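Plimano Laundry Equipment
Home / Finishing / Rotary ironers / Jusetti floor model

Jusetti Rotary Ironer, Floor Model, Reconditioned
Price: $4,000 plus delivery
In stock. Two on the floor, third one still waiting on a belt.
Page updated 25th July

Quick version. Heated-shoe rotary ironer for flat goods. Tablecloths, napkins, sheets, pillowcases, aprons if you're patient with the strings. Padded roll, foot bar, finger guard across the full front. Plugs into a dryer-type outlet, no steam line, no boiler. Weighs 300 pounds so plan for that before it shows up.

Good fit for: small inns, banquet halls, church kitchens, linen rental people just starting out, anybody still doing tablecloths with a hand iron and hating it.

Not a fit for: shirts. Please stop asking about shirts. You need a press for shirts, see Finishing / Presses.

What we do to them

Every machine comes in used, usually out of a hotel or a care home. Bram Peeters strips it down to the frame here in the shop. New roll padding, new cover, new drive belt, new feet. Shoe gets sanded and polished, then waxed hot. Wiring is checked end to end and the thermostat is replaced whether it looks tired or not. Guard switch tested cold and tested hot.

Paint we leave mostly alone. If there's rust we treat it and touch it up. Expect scratches on the side panels, a dent maybe. One of the two on the floor has a sticker ghost on the left panel from some old inventory label, won't come off without taking the paint with it. Doesn't iron any worse.

Motor: original, unless the bearings are noisy. Then it's a rebuilt one. The work sheet taped inside the side panel says which.

Specs

Roll width: five feet
Roll cover: cotton, tie-on, washable
Padding: two layers, replaced
Heat: electric, thermostat dial, marked by fabric
Speeds: two
Controls: foot bar plus hand lever on the right
Feed: front
Return: front, goods come back to the operator
Weight: 300 pounds
Casters: optional, ask
Stand-up or seated use: either, seated is nicer for napkins

Warm-up takes as long as a cup of coffee. Don't rush it. A shoe that's only half hot drags and you'll blame the cover.

Getting flat goods ready

Half of the calls we get about "the ironer isn't working" are really about the wash. So, some notes. Kobe Van Rooij on our service side wrote most of these up last November and I've trimmed them down.

Damp, evenly damp. Pull cottons from the dryer early, or skip the dryer and go straight from a good spin. Dry spots won't come flat no matter how many passes. If a cloth has gone too dry, mist it, roll it up, leave it in a plastic bag while you do something else.

Polyester wants much less heat and hardly any damp. One pass. If it feels slick or smells hot, stop and turn the dial down. Blends go in between, start low.

Go light on softener. It builds up on the shoe and then goods start sticking and yellowing. Same for starch, a little is fine, too much bakes on. Wax the shoe when it gets grabby.

Rinse well. Leftover detergent turns brown under heat, looks just like a scorch mark, and people think thier machine is running hot.

Dark colors, iron wrong side up where you can. Deep green, navy, burgundy and black all show shine along the hems if the roll cover is worn. Matte cloth especially. Fresh cover helps a lot.

Clips, pins, staples, candle wax, toothpicks. Check for all of it. Toothpicks are the worst, they go right through the padding.

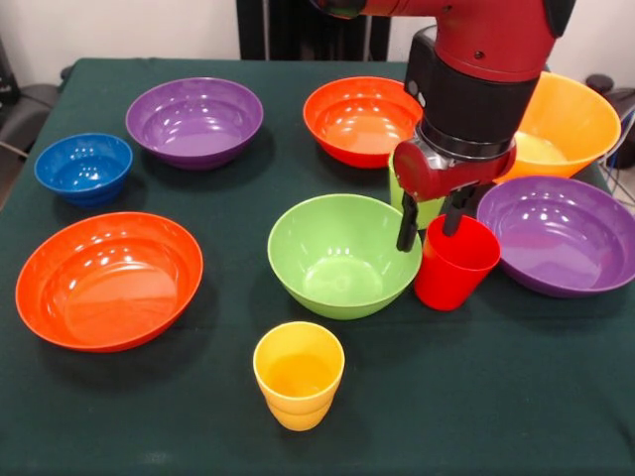

Dark green cloth on a table, with plastic bowls and cups in solid colors.

Feeding a big cloth

Fold in half lengthwise, hems together. Smooth the leading edge onto the roll with flat hands, well back from the guard. Get it square. If it goes in crooked, stop, lift the shoe, pull it back and start again, don't try to steer it.

Slow speed for the first cloth of the day. Then fast if it's coming out dry. Still damp at the hems? Slow again, or a second pass with the fold turned the other way.

Rounds are a pain. Fold to a half circle, then feed from the straight side. The outer edge will ripple a little. Gijs Kuipers feeds rounds point first from a quarter fold and gets them flatter than I do, but he's been at it for years and it takes practice.

Let things cool flat before you stack them. Warm cloth takes a crease just from its own weight. Hanging over a padded rail works well, wire hangers don't.

Napkins: four across if they're the dinner size, keep them moving. Two people is much faster than one, one feeding, one catching and folding.

Keeping it going

Daily
Run the roll empty for a minute at the end with the heat off and the shoe up. Wipe the feed shelf. Never shut down with the shoe pressed on the roll, it'll scorch the cover and flatten the padding in one spot.

Weekly
Wax the shoe. Run a waxed cloth through hot, then a clean rag behind it. Vacuum the lint out from under the roll, both ends. More lint than you'd think.

When it looks dirty
Take the cover off and wash it. Hot, no softener. Put it back on slightly damp and let the heat pull it snug.

Every 2,000 hours
Belt, grease, padding check. We can do it or you can, the grease points are marked in yellow. Manual shows all of it. If the manual is missing from your delivery, email and we'll send the file over.

Power and space

Needs its own circuit. Have an electrician look before you order, not after. We've had machines sit in a hallway for weeks waiting on an outlet. Cord comes out the back, lower right.

Leave room in front for a table or a basket, room behind to get a vacuum in. Side clearance: enough to open the right-hand panel all the way. It won't fit through a narrow basement door on its base. Comes apart into two pieces if needed but tell us ahead, that's a different crew and a different price.

Floor should be level. The feet adjust some, but not enough to fix a really sloped laundry room.

What's included

The ironer
Two roll covers, one on, one spare
Block of shoe wax and a wax cloth
Printed manual
Work sheet for your machine

What's not included: electrical hookup, casters, folding table, stairs.

Add-ons

Extra roll cover, cotton. Buy one when you buy the machine, freight on a single cover is silly.
Caster set, locking. Fitted here before it ships only.
Kirui catch tray. Bolts on below the roll, keeps long cloths off the floor. Recomended for anyone doing banquet lengths alone.
Stunden hour meter. Small clip-in counter so you know when the 2,000 is up. Otherwise you're guessing.

Delivery

Ships on a pallet, curbside. Liftgate on request. Usually leaves us within 21 days of payment, sooner if it's one already on the floor. Local drop-off and set in place available, call for a quote, have the door widths ready. Photos of the stairs help.

Look it over before you sign. Crushed corner on the crate, write it on the slip. If you don't write it down the carrier won't talk to either of us.

Warranty

Parts for one year, labor if you bring it in. Covers the motor, thermostat, switch, shoe, drive. Doesn't cover roll covers or padding, those wear out, or anything that went through the roll with a staple in it. Returns within 21 days, you pay freight back, machine has to be in the condition it left in.

Trade-ins: yes, on any make, running or not. Send the model plate and a photo of the roll.

Questions we get

Can it do duvet covers?
Twin and full, folded. King, you'll be folding in thirds and fighting it. Possible.

Can it do lace?
Plain cotton lace, yes, between two thin cloths, low heat. Anything old or precious, no.

Is it loud?
Hum from the motor, tick from the belt. You can hold a conversation over it. If it squeals, call.

Can kids from the youth group run it?
No. Trained adults only. The guard is good but it's a hot roll.

Do you sell them new?
Not this model, it's out of production. Parts are still easy. We keep belts, switches and covers on the shelf.

What about the smaller tabletop one?
Sold out. Next batch in November if the hotel lets them go when they said.

From buyers

"Bought for our hall kitchen. Used to send tablecloths out, now do them ourselves in one afternoon. First week was rough, everything came out crooked. Read the feeding notes again and got the hang of it. Wish it had casters, should have ordered them." Oksana Bondarchuk

"Solid. Heavier than I pictured even with the weight right there on the page. Spare cover was a nice touch. Manual is a photocopy and one page was upside down." Riku Wada

To order

Call or use the form. Say which machine, the sticker one or the clean one, same price. Deposit holds it, balance before it ships. Viewing by appointment, bring a damp tablecloth of your own and run it through. Park around back by the loading door, the front lot belongs to the tile place.

See also: Jusetti roll covers / Shoe wax / Folding tables / Napkin presses / Used dryers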